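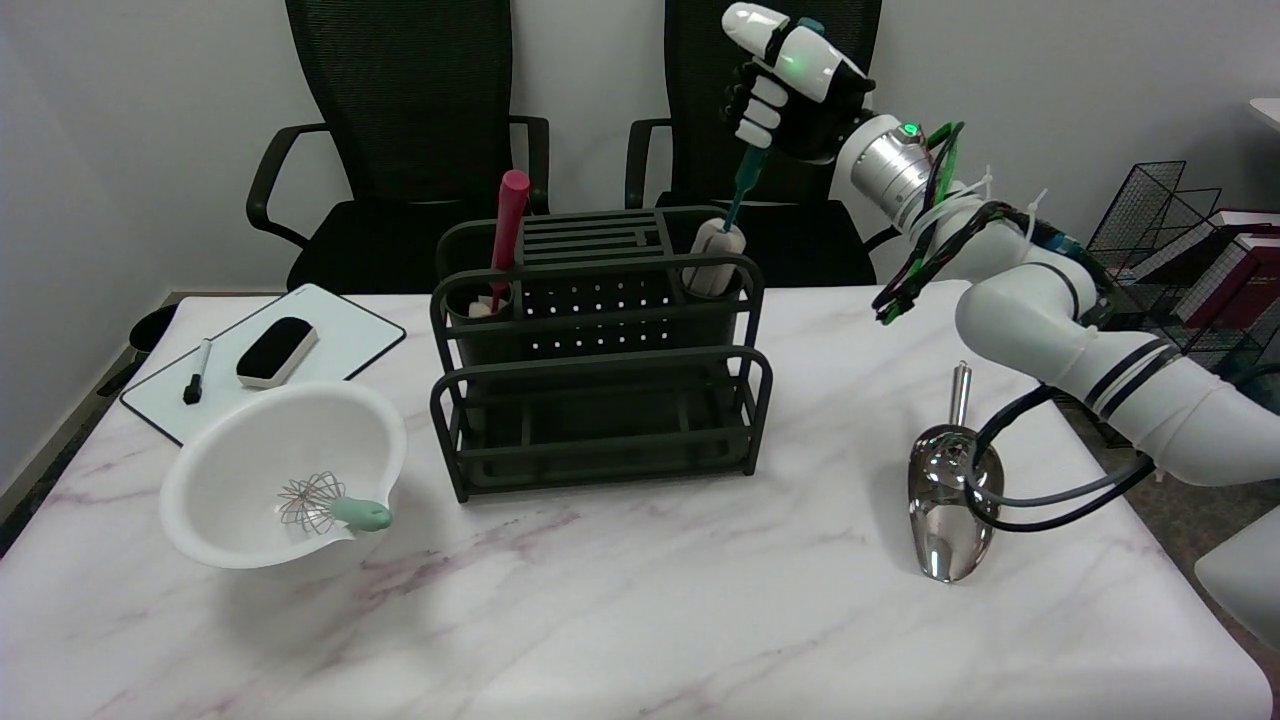
The specification for the Bredenine caddy ran to five pages, and Subira Mutiso had been hired by Nimero to reduce it to two. She worked from the original, which had been written by a man named Dudek, who had left the company in January and did not answer mail. His text was accurate. It gave the load limit of the rear compartments, the spacing of the slats, and the recommended interval between washings. It did not say what went where. On the marble-patterned table the red-handled brush was standing upright in the left compartment, and the sponge head of the teal-handled one was partway down into the right. Subira wrote: "Left, bristle. Right, sponge." She looked at the line for some time and then marked it as provisional.

Her difficulty was with section 4, Order of Return. Dudek had specified that tools be returned in the reverse of the order in which they were taken out. He had given no grounds. She tried it at home on Friday evening with her own whisk, ladle and brushes and found that it required her to remember the whole sequence of cooking a meal, including a spoon she had used to get the lid off a jar. She returned the spoon last. By the rule it should have gone back first.

She called Matasis, the distributor, and asked whether any customer had ever raised a question about section 4. The man on the line put her on hold. When he came back he said there had been one letter. It was over a year old. The customer had followed the procedure every night since her husband moved out and wanted to know if it could be done without the first step, which was to confirm aloud that the other person in the kitchen had finished.

"Is that in there?" Subira said.

"4.1," the man said.

She turned back a page. It was in there. She had read it as boilerplate.

"What did we tell her?"

"It was forwarded to Dudek."

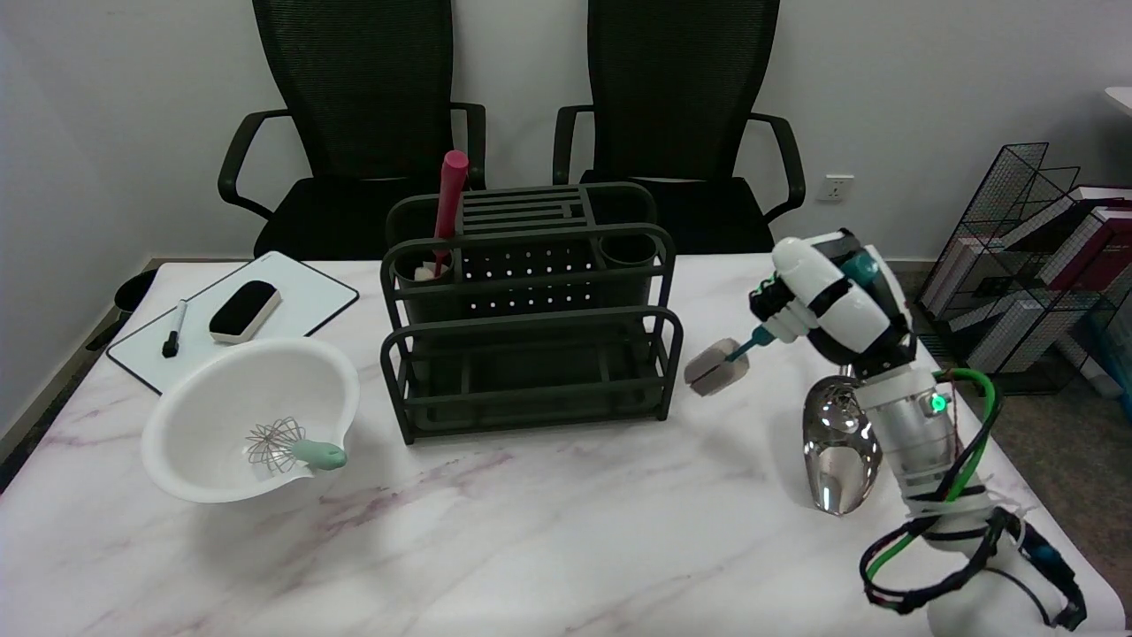

The rack between uses, red handle at the left rear.

The file copy of the reply was in the back of the binder, behind the packing list, on Nimero letterhead. It was dry in the way of all his writing. He confirmed receipt. He stated that step 4.1 had been drafted for a household of 2 and had not been tested otherwise. He stated that in his own kitchen he continued to perform it, that the step took very little time, and that he had observed no harm to the finish. The procedure could be considered complete when the last handle was upright. The whisk might be left in the bowl overnight. The scoop could lie on the table, bowl side up, as the compartments would not take it. He remained at her disposal.

Subira entered the part about the scoop, which was useful and appeared nowhere in the main text. She cut the load table to a single line, 200 grams per compartment, and merged the two paragraphs on washing. This brought the document to two pages and four lines.

The obvious cut was 4.1. She deleted it, and the four lines came back up onto the page with room to spare. She saved the file and went to get her coat.

At ten past six she sat down again with the coat on. She restored the step, reduced the type by half a point, and took out "aloud."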